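5. Wäschetrockner Grodeo: Aufstellen und erster Lauf

1. Transportsicherung hinten raus, alle 4 Schrauben. Aufheben, wird beim Umzug wieder gebraucht.
2. Gerät ausrichten. Wasserwaage oben drauf, Füße drehen bis nichts mehr kippelt, dann kontern.
3. Kondenswasserschlauch anstecken oder Behälter einschieben. Nicht beides.
4. Eigene Steckdose. Keine Mehrfachleiste, kein Verlängerungskabel.
5. Trommel feucht auswischen, Programm "Kurz" leer laufen lassen, 60 Minuten.

ACHTUNG: Nach liegendem Transport vor dem Einschalten über Nacht stehen lassen. Sonst Schaden am Verdichter, keine Garantie.

Hinweis: Fehler E3 beim ersten Lauf = Tür nicht richtig eingerastet oder Behälter schief drin. Rausziehen, wieder rein, Start 3 Sekunden drücken.

5.1 Beladen

Taschen leeren, Reißverschlüsse zu. Bettwäsche einzeln, wickelt sich sonst auf. Tropfnasse Teile vorher schleudern. Wolle nur im Korbeinsatz (Zubehör Bansal, nicht im Lieferumfang).

Flusensieb nach jedem Lauf. Wirklich nach jedem. Mit der Hand abziehen, bei Belag lauwarm ausspülen und ganz trocken wieder einsezten.

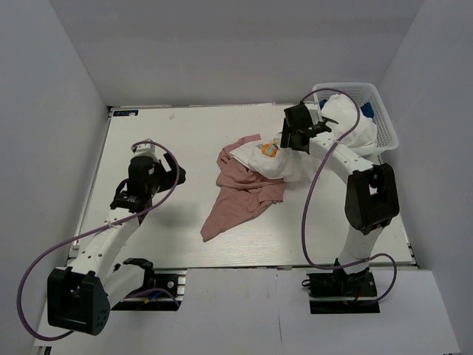 Text: Redaktion Vevley, Wadville | Stand: 11. Dezember 2020

Weiter mit 5.2 Wärmetauscher reinigen. Ersatzsieb: Bestellnummer 973, bitte Typenschild bereithalten.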